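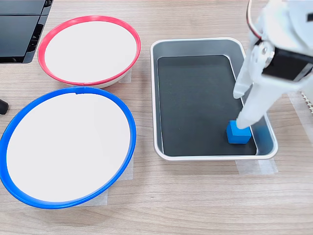
Last updated: 17 November 2023

How to fix a missed punch without making payroll crazy

I run payroll for a small shop, and missed punches eat up more of my time than anything else. Somebody clocks in, forgets to clock out for lunch, and the timesheet shows one giant shift. I used to just type in what looked right. Please don't do that!

First, pull the raw punches for the whole pay period and save a copy before you touch anything. Then send the employee a short note with the date and the punch you do have, and ask for the missing time in writing. A text is fine. I leave my guess out of the note, or people just agree with it.

Once you have an answer, enter the time as a new line and put your initials and the reason in the comment box. Leave the original punch alone. Have the supervisor sign off too – mine is Hayley Clegg, and she likes them all in one batch.

If you've already run checks, don't reopen the old period. Add the hours to the next one as a separate line, labeled with the date they were worked. Watch the overtime here (this one got me in March). Those hours belong to the week they were worked, so if they push that week past 40, the extra gets paid at the overtime rate even though it shows up on a later check.

I block out 15 minutes for this the morning before I submit.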